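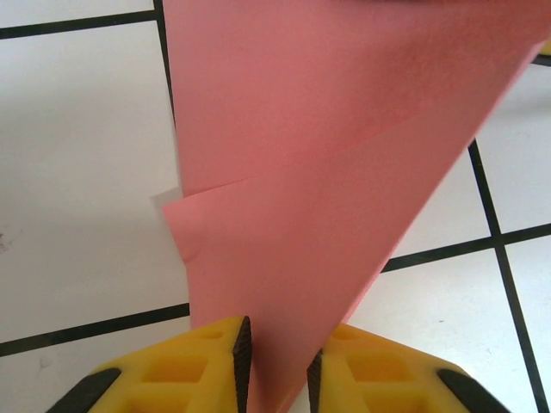 Frida Overgaard writes that she has lined her kitchen drawers with plain paper for years and it always creeps to the back and bunches up behind the spoons, and is there any cure short of glue?

There is, Frida, and I'm so glad you asked, as I fought with mine all through March! Please don't glue. I did once, in my old place, and spent a whole evening with a butter knife and a bowl of warm water getting it off again.

Cut your paper 2 inches too long and 2 inches too wide, then fold an inch under on every side – a good hard crease, run the back of a spoon along it. The doubled edge is stiff enough to push against the drawer walls and stay where you put it. Colored paper is lovely for this (it hides tea stains far better than white does).

For a deep drawer with pots in it, use two layers, and put a dab of flour paste in each of the 4 corners. It holds well and wipes off with a damp rag when you want a change.

Jytte Kvaran tucks a dried bay leaf under hers, for the pantry moths. I can't swear to it, but my flour drawer smells wonderful – and I do the same in the linen closet now, with lavender.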